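Unit 2: Sorting Small Things
Office Practice, evening group. Tutor: Anayeli Becerra

Last time we dealt with paper, which at least lies flat. Now for the stuff at the bottom of the drawer. Read the first chapter of the Arriaga notes beforehand, or look as though you have.

A category is only useful if the next person would guess it. "Miscellaneous" is a surrender. So is "Useful", a label I once found on a tin holding 14 dead biros.
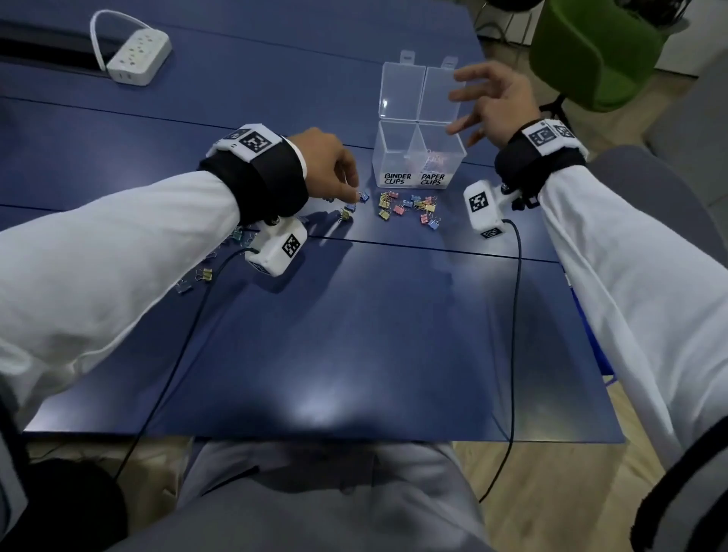 Labels come before sorting. Write them while you are still calm, in capitals, and stick them on the front where someone standing at the table can read them. BINDER CLIPS on one compartment and PAPER CLIPS on the next will do very nicely. Pink, yellow, blue and green binder clips all go in together – colour is not a category, however strongly Rutilio felt about it in May.

Order of work
Tip everything out.
Open all the lids first.
Do one kind of thing until it is finished, then the next.
Close the lids. People forget this one.

On boxes: clear plastic beats opaque. You can see when you are running low, and so can whoever has been taking them.

For next session: sort one drawer at home or at work and bring your list of labels, 2 sides at most. Yareli and Dayana may share a drawer if they can agree on one.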